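**Losodwood newsletter archive: what is still downloadable?**

**flellow_reader** (4/1/25)
The author pulled 651 posts in December and left 30 of the PDFs up. The Nimside mirror has 36, but six of those fail to open in my reader. Does anyone have checksums?

**Fabian Hollenstein**
The six are EPUBs with the wrong extension. Rename them and they open. My usual table is below.
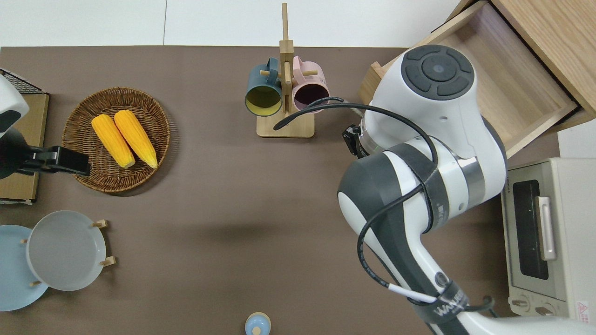 Corn in the wicker basket.

**swhyun**
Renaming worked for five. The sixth, "Habits, Part 2," stops at page 66 on my copy.

I also disagree with mirroring any of it. He took the posts down when his views changed. Keep private copies and leave it there.

**Fabian Hollenstein**
The PDFs were released free, with redistribution allowed on page 2. The posts had no such notice. Those are separate cases.
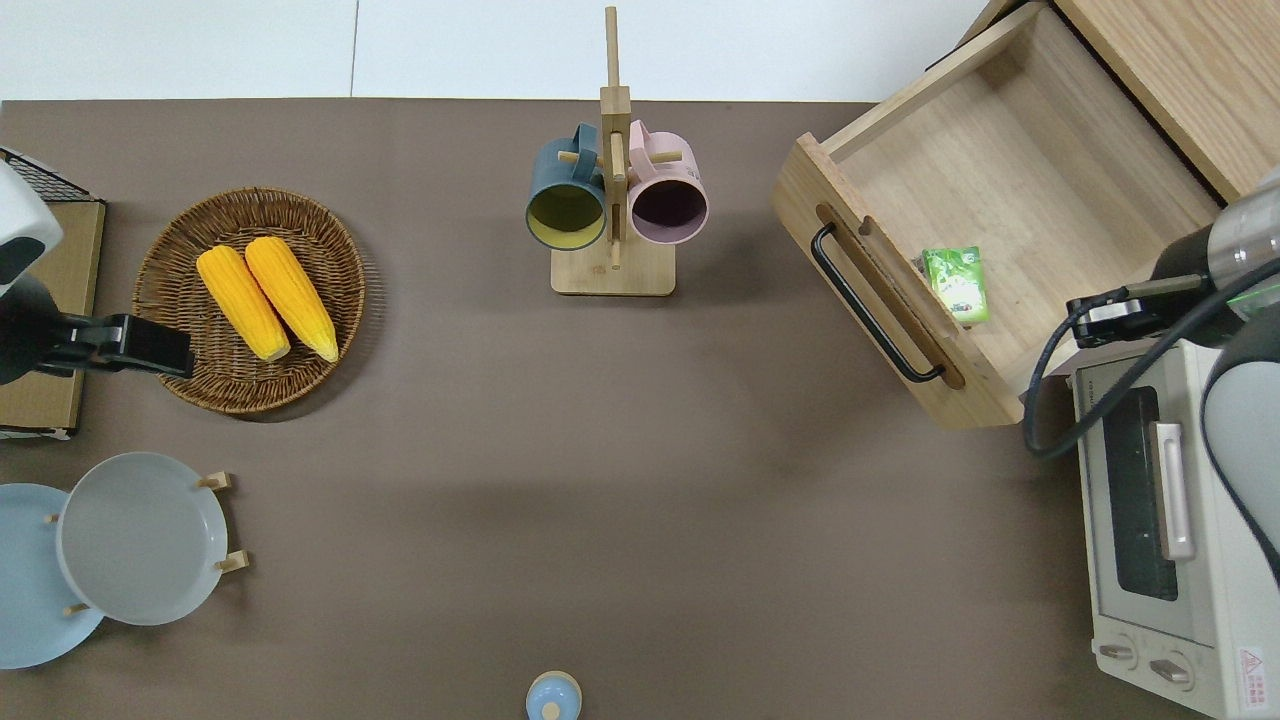

So I would keep the mirror to the PDFs and drop any scraped posts.

**flellow_reader**
Agreed on the posts. Sang-wook, is your Part 2 from Nimside or from the author's page?

**swhyun**
Nimside. The author's page has the full file. I still think the mirror should come down.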